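The Cistholm Wash

28 shares | 6 comments

The annotator opened the recording at the mark where the previous shift had stopped. The protocol allowed three labels for cloth in water: grip, load, release. It had been written at Cistholm for dry goods and extended to laundry in a single afternoon, and the extension showed.

The project was called Mekonnen. Its object was a policy for two-handed manipulation of wet fabric, learned from recordings of people washing by hand and transferred to an arm pair on the second floor. The arm pair could fold a dry towel. Given a soaked one, it estimated the weight incorrectly, closed too hard, and raised a fault. The fault log held 24 entries of this type before anyone proposed a fourth label.

The annotator was paid by the segment. A segment was a continuous interval in which neither hand changed its function. For dry cloth the boundaries were easy to place. For wet cloth they were matters of judgment, and the guideline on judgment was one line long: "When uncertain, mark the later frame."

She marked the later frame. She had washed her own shirts in a basin for most of her adult life and did not think the later frame was correct.
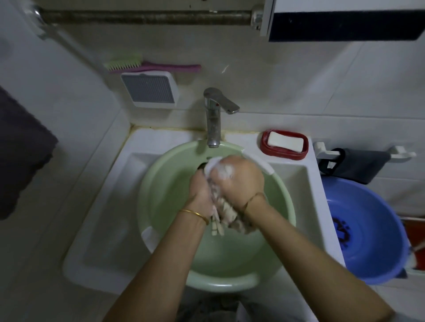 Method

The difficulty lay in the wring. Under the protocol a wring was two grips and a load. The left hand received one entry, the right hand another, and the software drew a line between them to stand for the cloth. The line had a length and a tension value. It had no twist.

She wrote this in the comments field, which accepted 30 words. She used all of them. The field returned a green check and the comment went to a table that was exported in December of each year.

For the remainder of the shift she worked with a private notation. Where the cloth was rolled on itself between two fists, she typed a lowercase t after the right-hand entry. The validator ignored trailing characters. She had found this out by accident during the training module and had not reported it.

By the end of the first week there were t's in 13 recordings. She did not mark soap. Soap changed the friction, and friction was plainly relevant, but there was no consistent way to judge it by eye, and she considered an inconsistent label worse than a missing one.

The second category of error was the press. In a press, the hands push the bundle under and the water carries part of the load. The protocol called this a grip, which implied lifting. A policy trained on it would attempt to lift. She watched the arm pair do so on the building feed: it lowered both grippers into the test tub, took hold, and raised the whole sheet to the height of its own shoulders, where it stopped and waited for a supervisor.

She began to type a lowercase p.

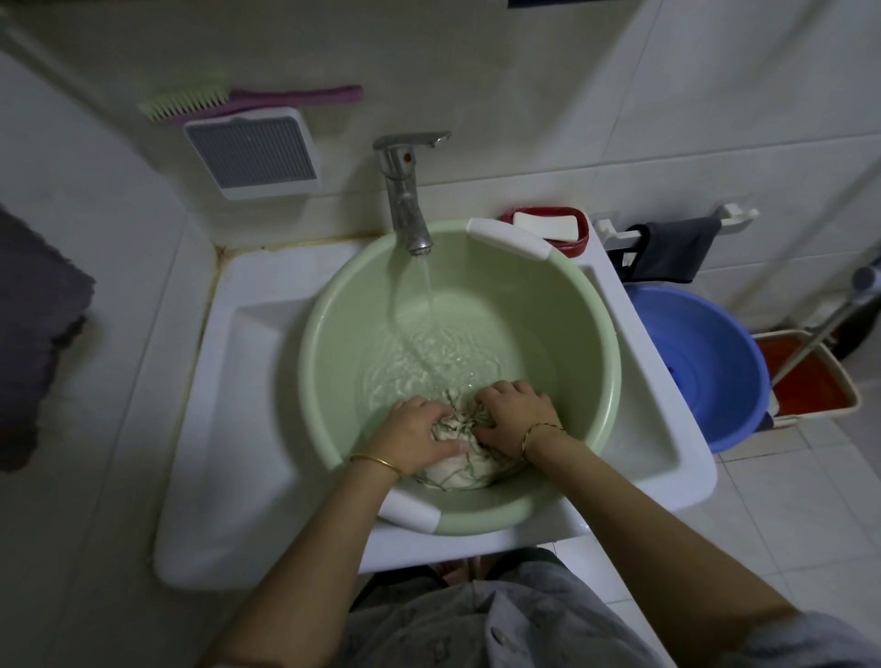 Photo: Verno / Mekonnen wash recordings

The letters were discovered by the person who maintained the loader. The loader, unlike the validator, did not ignore trailing characters. It read each t and p as a new class and assigned each a column. The training run finished overnight with two columns that appeared in no document.

A meeting was held. The annotator was not invited, as annotators were engaged through Jistard and did not have building access above the ground floor. The minutes recorded that the run should be repeated with the columns removed, and that for purposes of comparison the original run should also be evaluated.

The comparison used the same tub, the same sheet and the same number of attempts. With the columns removed, the arm pair completed six of 30 attempts. With the columns present, it completed 24. In the remaining attempts it held the sheet under the surface and did not proceed to the wring.

The revised protocol reached the annotators as an attachment. It listed five labels. The two additions were named "torsion" and "submerged load," and each had a paragraph of definition that she read twice. The second paragraph was good. The first placed the start of torsion at the moment the cloth stopped turning, and this was late by most of a second.

The validator had been updated as well. It now rejected trailing characters.

She opened the next recording and advanced it to the first wring. She set the boundary where the wrists began to move, typed the word torsion, and waited for the check. Then she tried a leading space. It was accepted.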